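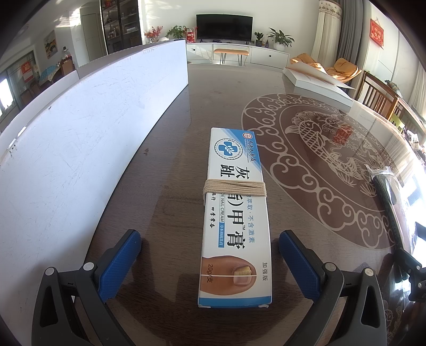

Teaching by Hand: Elastic Bands and Small Boxes
Project report, Jetitz group, Tanthorpe

Our project had a modest goal. We wanted a robot to pick up a small cardboard box and remove the elastic from it, and we wanted it to learn this from people doing the job with a hand-held gripper. A person can do it in seconds with fingers. With two padded jaws it becomes a hobby.

We recorded 128 demonstrations in March, all of them on ordinary tables in ordinary homes. The object we used most was a long white carton of nail cream with a beige cord wound many times around the middle. As a training object it had a lot going for it. The cord sits across the printing, so the lettering is half hidden, and the picture of a toe stays in full view for the entire working day. By the second week we no longer saw the toe.

Each demonstration started with the jaws open, one on each side of the box and clear of it. We wrote this rule after our first batch, in which everybody started wherever they liked and the policy learned to do the same.

The table was our other teacher. A glossy dark top throws back every window in the room, and one with a carved-looking fish and lotus design gives the camera plenty to think about besides the box. Our supervisor called this "useful variety." We called it other things, then put it in the results section as useful variety.

Results

The trained policy, which we named Zokisby, closed on the box without much trouble. The cord was harder. Zokisby liked to take hold of the cardboard and the elastic together, lift both, and stop, apparently satisfied. We threw out 7 demonstrations where the person had done the same thing, and retrained. It then missed the cord entirely, but with better posture.

What we would change

Record fewer kinds of winding at first. Two loops would have been a kinder place to start. We would also write down how tight the cord was each time, as we only thought of this while drafting the report.

Last updated: 24/05/2021

Related reports
Manalastas: Folding a Dish Towel by Remote Control
Jar Lids, Part 2
Notes on Gripper Pads

Contact the Jetitz group | Copyright Jetitz student projects | Back to top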